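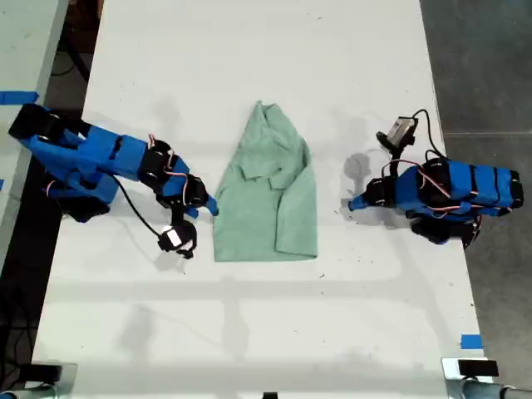 Tultari Folding Table, White Top
Manufacturer: Honkanen
Series: Remitz garment finishing

The Tultari is a fixed-height table for folding shirts, knitwear and other light garments on a flat white work surface. It is supplied to laundries, uniform stores and clothing stockrooms, and is used between pressing and bagging. The white top makes lint, loose thread and stains easy to find on pastel fabrics such as mint green, and it doesn't transfer color to damp cloth.

The surface is smooth enough for a shirt to be turned and squared without lifting it, but has a light matte texture that holds a folded sleeve or hem in place while the next fold is made. There are no printed guide lines. Customers who fold to a fixed width should order the Remitz folding board separately - it lies flat on the top and needs no fixings.

Specifications
Work height: 34 in.
Rated load, evenly distributed: 200 lb
Top color: white, matte
Edge: rounded, sealed on all sides
Frame: welded steel, gray powder coat
Feet: leveling, adjustable from above
Assembly: frame ships in 3 parts, top ships separately

Use with collared shirts
Lay the shirt face down with the collar at the far end. Fold one side inward, lay the sleeve back along the body, and repeat on the other side. Bring the hem up last. Soft fabrics should be smoothed by hand before the first fold, as creases set at this stage remain visible after bagging.

Care
Wipe with a damp cloth and mild detergent. Do not use bleach or abrasive pads. Do not iron directly on the top; the surface is not rated for contact heat. Steamers may be used on hanging garments next to the table, but not over it.

Ordering
Part number 225 covers the complete table. Replacement tops and feet are listed under Spare Parts. Tables ship from the Tullport warehouse by freight carrier, and a loading dock or liftgate must be specified at checkout. Inspect the top for corner damage before signing for delivery.

The earlier version with the beige top is discontinued. Spare tops in beige will be sold until November, while stock lasts, and fit the current frame.

Page updated Aug 19, 2026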